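Reflection and Glare on Desk Surfaces in the Brukden Reading Room
Project report, second-year Interior Materials

1. Background

Students in the Brukden building have complained for a while that the desks are hard to read at in the afternoon. The lamps were replaced in March and the complaints did not stop. Our group looked at the desktops instead of the lamps - color, grain and finish.

2. Method

We compared 2 finishes, listed in the supplier sheets as Cutance (satin) and Dursun (gloss). Each sample was set flat under a desk lamp and read with a light meter from the sitting position. We took 100 readings per finish, 200 in total. Readings taken with the blinds open were thrown out and repeated.
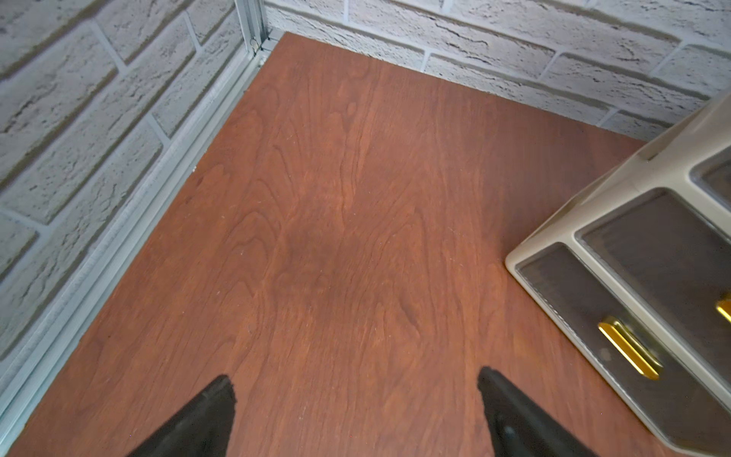

Color turned out to matter less to readers than we had planned for. Pale desks came out brighter on the meter, but most people we asked blamed the shiny spot under the lamp. Darker tops have their own supporters. A smooth reddish-brown wood grain like the one in the photo looks warm next to white paper, and several students picked that kind of color as their favorite before they had sat down to read.

3. Results

The gloss finish gave higher peak readings at every lamp height. The satin finish spread the light more evenly, although 7 of its readings were close to the gloss values. We think the lamp had slipped on its arm for those.

4. Further work

Scratches were left out. The Drornar annex has older desks with worn tops, and the same test could be run there with the same meter.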